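Bring Back the Swap Table

I learned to love perfume at a folding table in Wirkau, where people brought in bottles they were tired of and went home with somebody else's. No testers chained to a counter, no one spraying your sleeve as you walked by. You sniffed, you chatted, you traded. I went home smelling of fig, smoke and something like fresh laundry, and I was hooked!

So I'm thrilled that scent swaps are popping up again. The one in Grajales started with 9 people in a back room and now fills the place every November. Cerkcombe has one too (smaller, but wow, the vintage stuff that turns up).

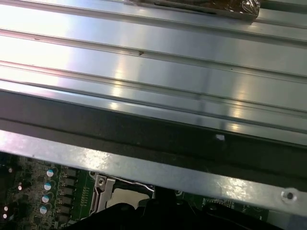

Ridged metal and a bit of crinkled plastic.

What I love most is how a swap changes the way you shop. A full bottle can easily run you $135, and most of us will never reach the bottom of it. I have four that I adored for a month and then forgot. On a shelf they're just guilt in pretty glass, but on a swap table each one is somebody's new favorite, and you get to watch their face when they find it.

You also get braver. I would never have paid for a leather scent, ever, and now I wear one to the grocery store. Teenagers try the powdery florals their grandmothers wore and love them. Men who came along to carry the bags leave with rose on both wrists.

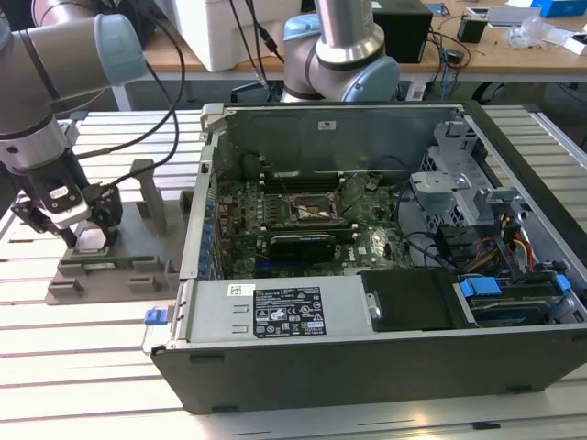

An open desktop tower, with a green circuit board strip in the fixture on the left.

Yes, there are things to sort out. Old bottles can turn, and a room with 100 open perfumes in it needs its windows open. Label what you bring, and keep a scent-free corner for anyone who gets headaches. Druvolstead still doesn't have a swap, and I think it's high time. I'll bring the fig.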